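About Bemlow

Bemlow packs, sorts and ships small household goods for companies that would prefer to think about something else. We started with a rented unit, a tape gun and a founder who believed a label printer counted as advanced technology. Then the label printer jammed, and we learned a few things about advanced technology.

Today we handle orders for 497 shops, most of them run by people who know exactly how their parcels should look and will write to us when they don't look that way. We're grateful for these letters. We keep them in a folder.

The robots

Yes, we have them. The first arm went to work on the packing line three years ago, and the announcement went over about as well as you'd expect. Lizelle Sithole, who had been on the line longer than the line had been there, asked whether it would be taking a turn at cleaning the microwave. Management promised to look into it. Management is still looking into it.

What the arms took over was lifting, turning, and putting the same thing into the same box until lunch. What they left us was everything else: cracked lids, odd shapes, gift notes, customers who order one teaspoon. We also got a new category of work, which is explaining to a machine things you've never had to explain to anyone. Try saying how hard you hold an egg. Our packers spent years being told their jobs took no particular skill, and now people with degrees follow them down the aisle asking how they do it.

So Lizelle runs training. She moved off the line with a raise and a desk, and she uses the raise. The sessions where staff work with the handheld grippers are paid at the higher rate, chairs are provided, and anyone who'd sooner stay with tape and cardboard can. Five people did. They're very fast and we leave them alone.

We won't tell you it has all been painless. The night shift shrank from 20 people to a much smaller group, mostly through moves to days, and some of our colleagues didn't care for days and left. We miss them. The sorting system, Rirnoment, once sent an entire pallet of soap dishes to Lukolitz, where they had ordered none. They kept a few.

Working with us

Our second site, Pawłowska, opened in June with the same rules as the first. If a machine is coming to your station, you hear it from your supervisor before you see the crate. You get a say in what it does, and your hours don't drop while you learn it. The stop button belongs to whoever is closest.

We hire packers, trainers and the occasional person who can read a wiring diagram without sighing. Experience with robots isn't needed. Experience with stubborn coworkers helps. Write to the office and tell us what you've done, including the dull parts, and Lizelle will probably be the one who calls you back. The microwave, for the time being, is on a rota.

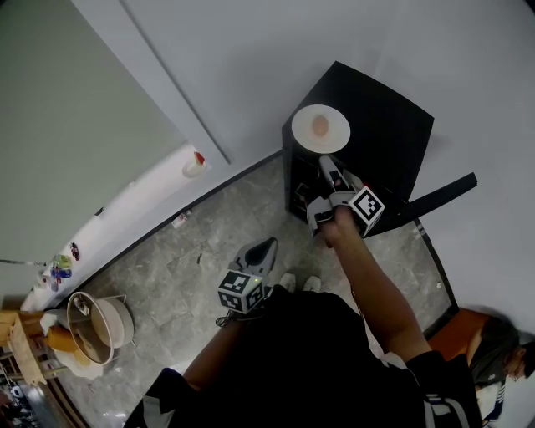

She'll also want to know if you can do early mornings, so have an answer ready.

3 shares
Contact | © Bemlow | Back to top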